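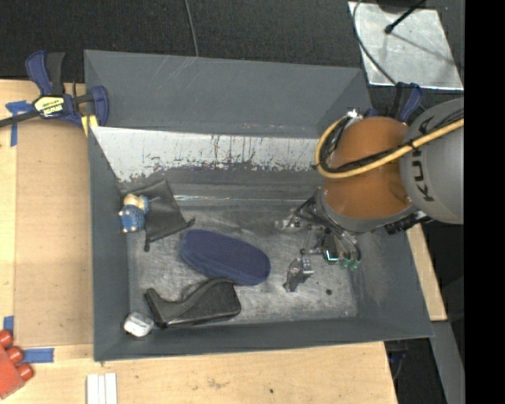
2023-10-21 box office / front of house

Member list import into Codo: 1,103 rows in, 292 bounced for missing card numbers. Fixed 12 by hand then gave up, rest go back to Clamberg for a re-export.

Matinee scan test at Unby door. Scanner ok on new cards, old ones need the number typed. Slow. Try the side entrance with 10 cards next time, mixed old/new.

Backstage tour slots still showing as paid for members. Shoud be free. Price rule wrong way round?? Check before October newsletter goes.

Ó Conaill proofs for season brochure: reservations line has last years number. Sent back.

To do: lobby sign, spare printer ribbon, seat map row K.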